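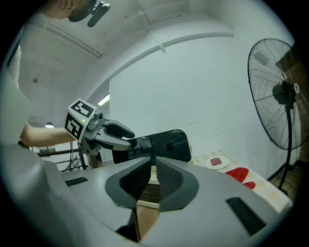

Hand-held grippers in use at a recording station, Skorthorpe workroom.

About Skorthorpe

Skorthorpe plans equipment purchases for teams that want to use robots and have a fixed amount of money to do it with. We write the specification, build the budget, collect the quotes and check the delivery against the order. We do not sell hardware and we take no commission from those who do. Our fee is agreed before work starts and stays the same whether the client buys everything on the list or nothing.

The company was started by Sheena Haldane and Sreekumar Kaimal. Sheena had spent 13 years in purchasing for laboratory equipment. Sreekumar had been building test benches and had a drawer full of adapters ordered in the wrong thread. The first project was Pritititz, a kitchen-task study with a budget that covered one robot arm and left no money for the table it was to be bolted to. The revised plan delayed the arm, bought hand-held grippers first and put the balance into workstations. Most of our plans since then have followed the same order.

What we work on

Our clients fall into two groups. The first group collects demonstrations of manual tasks with hand-held grippers and trains a robot on the recordings later. The second group already owns a robot and needs the things that go with it: end effectors, spare fingers, mounts, power, storage and floor space. We plan for both, and a plan for the first group is normally written so that it can be extended to the second.

A typical plan has four parts.

Task list. The client names the tasks. We write down the objects, the furniture and the reach each one needs. A task that involves an oven needs a table that will carry the oven, an outlet within cord length and props that can be replaced when they wear out. These are small amounts and they are the ones most often left out of a grant or a board request.

Equipment schedule. Every item gets a line with its unit price, delivery time, expected service life and the person who will sign for it. Grippers are listed in pairs. Finger pads, marker prints and cables are listed separately as consumables, with their own reorder level.

Site plan. We draw the station, the operator's standing area and the cable runs. Loads are added up per circuit. Cooling and ventilation go on the same sheet, and so does storage for props between sessions.

Cash plan. Payments are set out by month, with deposits and import charges shown on the date they fall due. We hold back 14 percent of the equipment total as a reserve and release it after acceptance testing.

The workroom

We keep a room of our own so that the figures in our plans come from use. It has a wood floor, white walls and ordinary furniture. Stations are made from household items on small tables and are changed when the task list changes.

The cost of a station is mostly labor. In our own accounts, setting up, resetting props and sorting recordings take up 80 percent of the running cost, and equipment takes the other 20. A client who spends the whole budget on hardware will own a station with no one to operate it. We therefore ask for the staffing figure at the first meeting, before any discussion of models or payload. If there is no staffing figure, we work one out from the number of recorded hours wanted

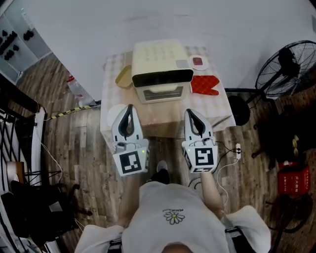
and the reset time for each task. Reset time is measured with the real props. A countertop oven with a door and a rack is slower to put back to its starting state than a plate and a mitt, and a two-handed task needs both grippers working for the session to count. A failed cable on one side stops both. For that reason we list a spare for every cable that connects to a gripper, and we list it on the first order - shipping a single cable later costs more than the cable.

Table coverings, plates and mitts go into the schedule under props. Power strips go under site. We mention this because the two headings are often paid from different accounts, and a missing strip can hold up a room that is otherwise ready.

Buying or renting

We are asked about this on most projects. Our position is that grippers and props should be bought and robot arms should be rented for the first phase if a rental is available on reasonable terms. The Dinsa project rented its arm and returned it after the reach turned out to be too short for the shelf height. The Ternano project bought, correctly, as the arm was to run daily in one place and the task had already been fixed. Both plans are kept as reference files and we go through them with new clients where the owners have agreed to it.

Who does the work

Sheena Haldane handles budgets, quotes and contract terms. Sreekumar Kaimal handles specifications, site plans and acceptance tests. Operators are employed by the hour and are trained in the workroom before they are placed at a client site. Outside electricians are used for any change to fixed wiring, and their invoices go to the client without markup.

How to start

Send us the task list, the room dimensions, the amount available and the date by which it has to be spent. A task list of one page is enough. Clients whose budget year closes in December should write to us by November, as quotes for robot arms usually need several weeks. The first reply will be a short list of questions and a fixed price for the plan.

The terms on this page apply to plans ordered from 1 March 2018. Earlier plans stay on the terms they were signed under, including the old reserve rate.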